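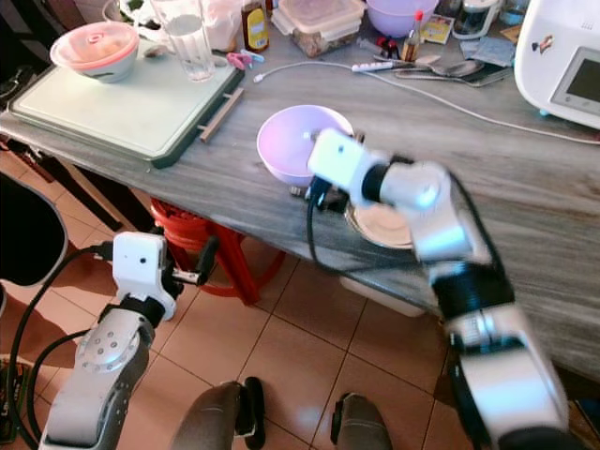 4.2 Tracking containers between the two arms

The planner in Section 4.1 assumes it knows where every container is and which way its opening faces. On a bare table that is easy to provide. On a countertop in a working kitchen it is the hardest thing we ask of the software, and also the part of the system we had the most fun building. The component responsible is Uden, our object-state tracker. It sits between the segmentation network and the Tseng planner and publishes a list of objects, each with a pose, a rim estimate, a confidence value and a flag we call "claim." The claim says which arm, if any, is currently responsible for the object.

Earlier versions of Uden kept a single pose per object and overwrote it with each new detection. This was simple and it worked well until a forearm passed in front of something. The detector would then return a fragment of the object, the fragment would have a center of its own, and the pose would slide toward whichever side was still in view. Tseng plans from the pose it is given, so the target slid too. In the Londton recordings, which contain 494 episodes of two-arm kitchen work, we found 1,126 pose jumps that could be traced to one of the robot's own arms crossing the line of sight. Very few came from motion of the object itself.

The robot knows where its arms are! Joint encoders give us the shape and position of both arms at every control cycle, and we had been throwing that knowledge away at the perception boundary. The current tracker renders the arm and gripper geometry into the head camera view before it looks at any detection. Pixels covered by the rendered arms are marked as "occluded by self," and a detection that touches the marked region is treated as partial. A partial detection may confirm that an object is still there. It may not move the center of the object unless enough of the rim is in view to fit an ellipse.

Cables need separate treatment. The arm model contains no cables, and a cable hanging from a wrist doesn't follow from the joint angles alone. We considered simulating them and decided against it. Instead the segmentation network has one class for thin dark structure near a gripper, and anything in that class is added to the self-occlusion mask with a small margin. It is a blunt method, and we were delighted by how far it goes. White cables lying on the table are kept in another class entirely, as something to be avoided by the planner and ignored by the rim fit.

4.3 Rim estimation and the held-object state

For bowls and cups, Uden fits the rim first and infers the rest of the body from it. The rim is the part a parallel gripper can use, and it is usually the part best seen from a head camera looking down at a table. The fit runs in two stages. A coarse ellipse is drawn through the edge pixels of the mask, and then depth samples along that ellipse are used to recover the plane of the opening. When the plane is close to the table plane, the container is reported as upright. Otherwise it gets a tilt angle and a tilt direction, and both are passed to the planner. 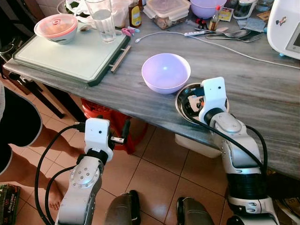 Tilt is where the held-object state earns its place in the design. An object resting on the table and an object between two fingers may look much alike to the detector, yet they should be updated in completely different ways. Once the claim flag is set and the fingers report contact, Uden attaches the object to the gripper frame and moves it with the wrist, using vision only to correct slow drift. In Figure 3 the right gripper has a stainless steel bowl tilted near the edge of the table, with food or other contents still to be reasoned about, while the light purple bowl near the center of the table is empty and unclaimed. The two need opposite treatment in the same update. The steel bowl follows the wrist; the purple one stays fixed to the table, and the bright highlight on its inner surface must not be taken for something inside it.

Figure 3. Head camera view of the shared countertop, with a steel bowl held in the right gripper and an empty light purple bowl on the table.

Highlights were a steady source of trouble on plastic and steel alike. Our contents check compares the inside of a container with the fitted body shape and reports "occupied" when the surface sits higher than the shape allows. A strong reflection can leave a hole in the depth map, and the old fill-in step bridged that hole with values taken from the rim. The result was a bowl that appeared to be full. We now leave such holes empty and lower the confidence of the contents estimate. If confidence stays low, Tseng may ask for a small head motion, after which the highlight usually lands elsewhere and the missing depth comes back.

A second purple bowl at the back of the table raises the matter of identity. Uden gives each object a track number, and color is deliberately a weak cue in the matching step. Position on the table and claim history weigh far more. With color weighted heavily, the tracker would swap the two similar bowls whenever the near one was occluded, and the arm would set off toward the far one with great determination. Lowering the weight removed this behavior in our replay tests — a one-line change after three weeks of looking elsewhere.

4.4 Replay tooling

All of the changes above were developed against recorded data with Fonthorpe, our replay tool. Fonthorpe runs the tracker on stored joint and camera streams at the original timing and draws the claim flags, rim ellipses and self-occlusion mask over the camera view. It also lets a developer pause on one update and change any parameter while keeping the history before it intact. The feature took real effort, because the tracker state has to be saved at every cycle, and it has repaid that effort many times over.

The tool ships with nine short regression clips that run on every commit. They were picked for how badly earlier versions handled them, and a new clip enters the set only when it breaks the current tracker in a way the others don't. Fonthorpe reports the cycle at which the new output first departs from the stored reference, along with the state of both claims at that point. Most regressions can be understood from those two items alone. The remaining ones tend to involve handovers between the arms, where the claim changes owner while both grippers are in contact with the object, and we return to these in Section 5.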